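### 4.2 Data collection on the kitchen table

All demonstrations were recorded on one white table with a single arm, using toy food, plates, a bowl, a colander and a toaster oven. Two operators, Hanyu Han and Amos Zamora, collected 2,958 episodes over 86 sessions in November. Objects were put back by hand between episodes, and their positions were changed each time – the oven was the one exception and stayed on the right side of the table.

Each episode has one short instruction, written before the operator starts. We dropped episodes in which the operator stopped early or the arm hit its joint limits. The overhead view (Figure 8) is the main input to the policy. Adding the wrist view helped mostly on small objects such as the strawberry, where the gripper often hides the target from above.

For testing we ran 100 trials per policy, with starting layouts held out from training. Baselines saw the same layouts in the same order. 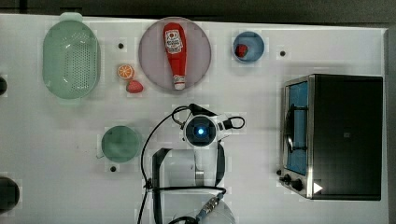 **Figure 8.** Overhead view of the kitchen table, with toy food, plates and the toaster oven.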